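Home Docs Data Releases Contact
Search this site Go

6th March, by Mandla Magagula

# Ziline Laptop Bench Logs

Battery, fan noise and surface temperature logs from 19 laptops, collected on the Gasholm test bench. The set holds 2,117 runs. Of these, 1,853 passed the checks listed under Cleaning and are in the main folder. The rest are in `rejected/` with a reason code.

## Layout

`runs/` has one CSV per run, sampled once a second. `machines.csv` gives screen size, refresh rate, memory and BIOS version for each laptop. Join on `machine_id`. Serial numbers have been removed.

## Test conditions

Screens were set to 200 nits with Wi-Fi on and keyboard lights off. Each battery run starts at full charge and stops when the laptop shuts itself down. Gaming runs are on wall power only.
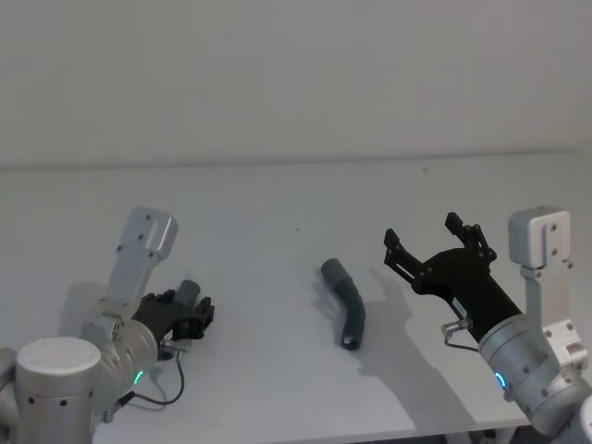

Surface temperature is read at three points: the center of the keyboard, the left palm rest and the underside near the rear vent. Readings are in Celsius. The `t_under` column is blank for machine 07, where the probe would not stay in place.

## Cleaning

A run is rejected if the clock jumps, if more than 30 samples are missing in a row, or if a system update started during the test. Values are not smoothed.

## Known problems

- Fan noise from before July was logged with the older Warraich meter, which reads low under 30 dB. Filter on `meter_rev` to drop those rows.
- Machine 12 had its battery replaced partway through. It appears as `12a` and `12b`.

## License

CC BY 4.0. Credit Clokeck and give the release number.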